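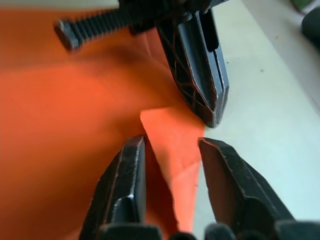
Abb. 1: Orange auf hellem Grund, weiche Falten mit Schatten

Materialkunde Papier, Einheit 3: Laufrichtung, Falz und Bruch
Werkstattkurs Kirkcombe, Skript zur Vorlesung

Wiederholung aus Einheit 2
Papier besteht überwiegend aus Pflanzenfasern, die in Wasser aufgeschwemmt und auf einem Sieb entwässert werden. Auf der Papiermaschine richtet sich ein großer Teil der Fasern in Laufrichtung des Siebs aus. Handgeschöpftes Papier hat keine ausgeprägte Laufrichtung, weil das Sieb beim Schöpfen in mehrere Richtungen geschüttelt wird.

1. Laufrichtung bestimmen
Parallel zur Faser lässt sich ein Bogen leichter biegen und sauberer reißen. Quer zur Faser ist der Widerstand größer, der Riss läuft unregelmäßig. Für den Unterricht genügen drei Proben:

Biegeprobe: Bogen locker umlegen, ohne zu knicken, und mit der flachen Hand federnd drücken. In beiden Richtungen vergleichen.
Reißprobe: zwei Kanten einreißen, Verlauf ansehen. Nur an Abschnitten durchführen.
Feuchtprobe: kleines Stück einseitig anfeuchten. Es rollt sich auf, die Achse der Rolle liegt parallel zur Laufrichtung.

Die Fingernagelprobe gilt ebenfalls als zuverlässig, hinterlässt aber Wellen an der Kante. Bei Bögen, die noch verarbeitet werden sollen, bitte darauf verzichten.

Schmalbahn: Laufrichtung parallel zur langen Seite.
Breitbahn: Laufrichtung parallel zur kurzen Seite.

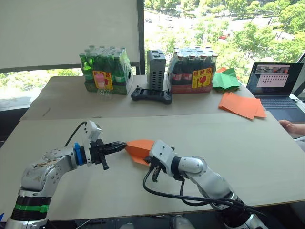 2. Was im Falz geschieht
Beim Falzen wird die Außenseite des Bogens gedehnt und die Innenseite gestaucht. Je dicker das Papier, desto größer der Unterschied zwischen beiden Seiten. Im Bruch verschieben sich Fasern gegeneinander, einzelne Bindungen lösen sich, und der Bogen behält eine bleibende Schwächung, auch wenn er wieder flach gelegt wird. Wird ein Bogen mehrfach gefaltet, addieren sich die Lagen. Bei dem gefalteten orangefarbenen Papier über der hellbeigen Tischplatte müsste jeder weitere Bruch durch mehrere Lagen gehen, und die äußere Lage hätte den längsten Weg. Daraus ergibt sich beim Buchblock der Versatz der inneren Blätter, der beim Beschnitt ausgeglichen werden muss.

Ein Falz quer zur Laufrichtung bricht bei festen Papieren leicht auf. Bei gestrichenen Papieren platzt zuerst der Strich, die Fasern darunter werden sichtbar. Abhilfe: vorher rillen. Die Rille ist eine eingedrückte Linie, der entstehende Wulst liegt nach dem Falzen auf der Innenseite. Ritzen ist etwas anderes, hier wird die Oberfläche angeschnitten. 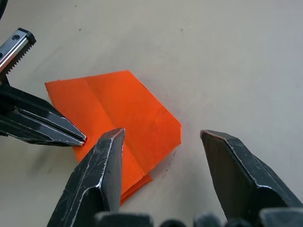

Für das Buchbinden gilt: Laufrichtung aller Teile parallel zum Rücken. Das betrifft Buchblock, Vorsatz, Pappe und Bezug. Beim Anleimen nimmt Papier Feuchtigkeit auf und dehnt sich vor allem quer zur Faser. Liegen die Laufrichtungen gekreuzt, verziehen sich die Deckel.

3. Klima und Lagerung
Bögen vor der Verarbeitung im Arbeitsraum auslegen, eingeschlagen und flach. Für die Übung liegt Storura in zwei Stärken bereit, dazu Reste aus der Lieferung Lyimo. Die Reste sind nicht ausgezeichnet, die Laufrichtung ist also in jedem Fall zu prüfen. Farbige Bögen nicht am Fenster liegen lassen.

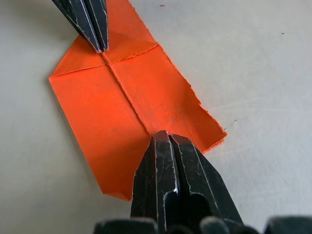
Gewellte Ränder deuten auf Feuchteaufnahme am Stapelrand hin. Bei zu trockener Luft spannen umgekehrt die Ränder, und die Stapelmitte wölbt sich.

Übung (Raum 17)
a) Laufrichtung an allen Mustern bestimmen und mit Bleistift als Pfeil eintragen.
b) Je ein Muster parallel und quer falzen, einmal mit und einmal ohne Rille.
c) Bruchkanten unter der Lupe vergleichen, Befund notieren.

Es stehen 40 Muster zur Verfügung. Falzbein und Lineal sind mitzubringen. Die Mappen werden im Februar eingesammelt, Teilnehmende aus Ultudstead geben sie dort im Sekretariat ab.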